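Prikero 정리 작업 데이터셋 README

버전 표기일: 7/2/20
관리: Elias Aoun (Vomham 자동화팀)

개요

Prikero는 탕비실과 포장대에서 나오는 자잘한 정리 작업을 모은 시연 데이터셋입니다. 기계가 집안일을 대신할 날이 머지않았다는 기사를 읽고 시작했는데, 그 기사는 지금도 해마다 새로 나옵니다. 저희 쪽 진도는 봉지를 칸에 넣는 데까지 와 있습니다.

구성

시연 에피소드 900개. 학습용과 평가용으로 나뉘며 평가용은 185개입니다.
작업 종류: 봉지 분류, 칸 채우기, 컵 옮기기, 트레이 비우기.
각 에피소드에는 손목 영상, 그리퍼 벌림 폭, 한 줄짜리 작업 지시문이 들어 있습니다. 지시문은 사람이 썼기 때문에 "저거 저기에" 수준의 문장도 섞여 있습니다. 고치지 않고 두었습니다. 실제 사무실에서도 다들 그렇게 말합니다.

폴더 이름

daher/ 는 봉지와 포장류, vavetti/ 는 컵과 용기류입니다. 이름에 깊은 뜻은 없고, 바꾸면 스크립트가 깨집니다.

수집 방식

시연자는 양손에 핸드 그리퍼를 하나씩 쥐고 작업합니다. 손가락으로 하면 금방 끝날 일을 집게 두 개로 하는 셈이라 처음 한 시간은 대체로 겸손해지는 시간입니다. 놓친 물건을 다시 집는 동작도 지우지 않았습니다. 로봇이 배워야 할 것 중에 그게 제일 쓸모 있을지도 모릅니다.

기준 모델 결과

평가는 칸 채우기 작업만 218회 돌렸습니다. 얇은 봉지가 세워져 빽빽이 들어찬 칸에서 실패가 가장 많았고, 한 장만 집으라는 지시에 두 장을 집고도 태연한 경우가 그다음입니다. 컵 옮기기는 거의 문제가 없었습니다. 컵은 구겨지지 않으니까요.

알려진 문제

반사가 심한 포장지는 깊이 추정이 흔들립니다.
일부 에피소드는 지시문과 실제 칸 위치가 좌우로 뒤바뀌어 있습니다. 목록은 errata.txt에 있습니다.
시연자가 중간에 재채기한 에피소드 4개는 별도 표시했습니다. 모델이 이를 따라 하는지는 확인하지 못했습니다.

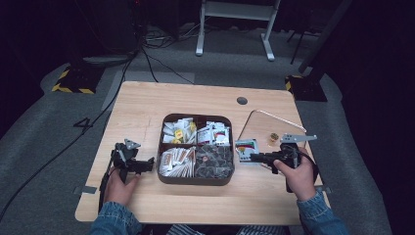

그러면 이 데이터로 학습한 로봇을 당장 탕비실에 둘 수 있나요?
아직은 어렵습니다. 정해진 물건을 정해진 칸에 넣는 일은 꽤 하지만, 새 포장이 들어오거나 트레이가 바뀌면 성공률이 크게 떨어지고 옆에서 지켜볼 사람이 필요합니다.

사용 조건

연구와 교육 목적으로 자유롭게 쓸 수 있습니다. 제품에 넣으려면 먼저 관리자에게 연락해 주세요. 오류 신고에는 에피소드 번호를 꼭 적어 주시고, "로봇이 이상해요"라는 제목은 이미 여러 건이 접수되어 있으니 다른 제목을 부탁드립니다.

다음 버전에서는 뚜껑 닫기 작업을 추가할 예정입니다. 원래 목표는 4월이었습니다.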